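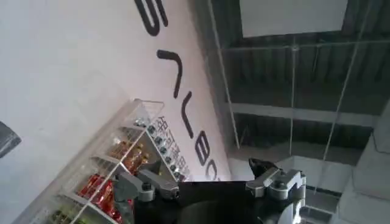 Rules for Robots That Fetch Things From Shelves
For readers ages 8 to 12

A robot that picks up goods has a gripper, and the gripper is the part that touches things. It may have two metal fingers that open and close. Metal is harder than a candy bar wrapper and much harder than your hand, so people who build and use these robots follow rules.

What is a rule for a robot?
Some rules are standards. A standard is a written agreement about how a machine should be built or tested. Other rules belong to one shop or one building. The shop rules in this article come from Plorenmont, where a robot takes snacks and bottles from a rack.

Rule 1. Keep a clear zone.
The clear zone is the space the arm can reach, plus a little extra. It is marked on the floor with tape. When a person steps over the tape, a sensor tells the robot to stop. The robot stays stopped until the zone is clear and an adult operator presses the start button.

Rule 2. Limit the squeeze.
Every kind of package has its own squeeze setting. A bag of chips gets a low one. A full bottle needs more, or it will slip. The settings are kept in a list called Urna. The list has 933 entries. If a package is not in Urna, the robot is not allowed to pick it up.

Rule 3. Slow down near the shelf.
Clear plastic is difficult for cameras. Light shines off the edges, and the robot may judge the distance wrong. Close to the rack, the arm must move at its slowest speed. It also approaches with the fingers open wide.

Rule 4. Have a stop button.
The stop button is large and red. It must be within reach of the operator at all times. Pressing it cuts power to the motors, and brakes hold the arm in place.

Rule 5. Test before opening.
Each morning the operator runs 12 checks. One check is done with a soft foam block. The gripper closes on the block, and a gauge inside the block measures the force. If the number is too high, the robot stays off that day. The result goes in the logbook either way.

Words to know
Gripper: the part of a robot that holds things.
Operator: a person trained to run the machine.
Sensor: a part that detects something, such as light, distance, or pressure.
Force: a push or a pull.

Last updated Thursday, July 12, 2018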